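Ticket: tape grid on play table – lines lifting, squares not square
Queue: Skerance activity room / surfaces
Status: open, waiting on tape
Priority: normal

Problem as reported
Blue tape grid on the brown paper won't stay true. Squares come out different sizes, edges wavy, strips butt together badly where a roll ran out. Scoring arguments when a ball stops on a line.

Tried so far

1. Pressed all strips down again by hand. Held overnight, ends up again by noon.

2. Swapped to the Gisler tape, same width. Sticks better but tears the kraft paper when you pull it to re-lay. Went back to the old roll for now.

3. Checked the paper itself. Was only fixed at the corners, so it crept every time someone leaned on it. Added tape on all four sides. Better, not cured.

4. Laid one line off the Nellero straightedge instead of by eye. Good line. Straightedge is too short for a full run so you have to shift it, and thats where the kink comes in.

5. Lint and crumbs under the tape = bumps. Wipe first. Wipe again.

Not the cause: the balls. Tried old ones and new ones, they roll off the same bumps either way.

Workaround until fixed
Ball on a line counts for neither square. Put the ball can down flat inside a square, not across tape, it drags the edges up. Don't patch over a lifted end – cut it back 2 inches and lay a fresh peice.

To do
Order wider tape, Penunitz has rolls up to 100 ft. One strip per line, no joins. Chalk line first, 10 minutes extra, worth it. Re-measure squares after and post the numbers here.

Blue tape lines in all of these:

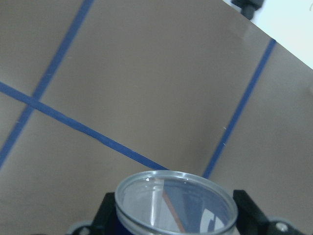
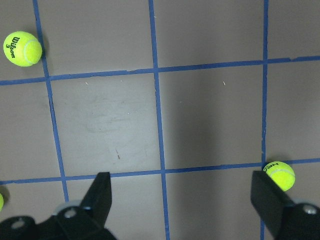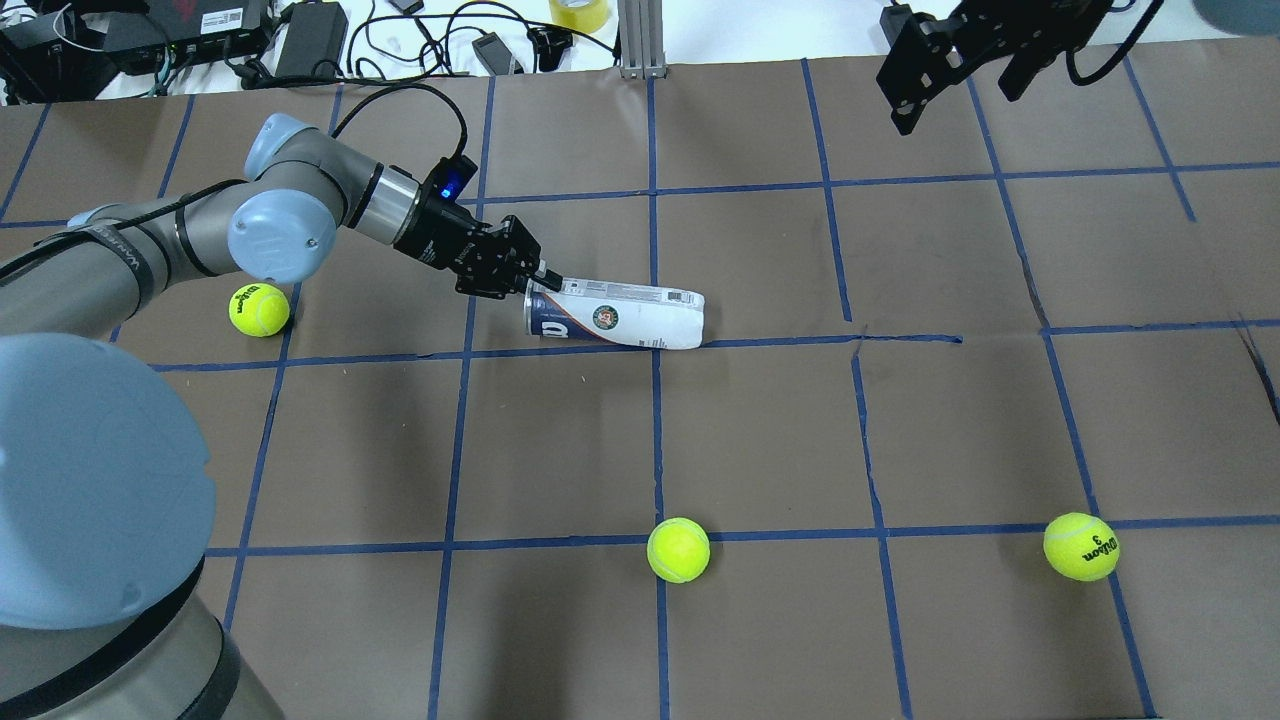
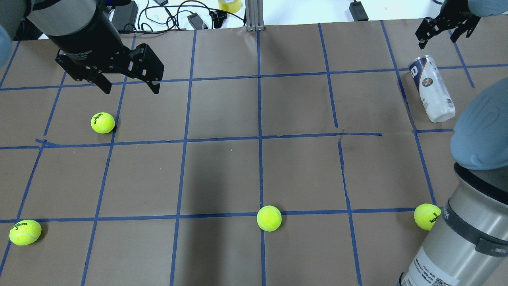 Photos: Skerance activity room

Last one has the break I mean, near the middle of the center horizontal line, one strip stops and another starts. Start there. Leave the ticket open till the new tape has been down a week.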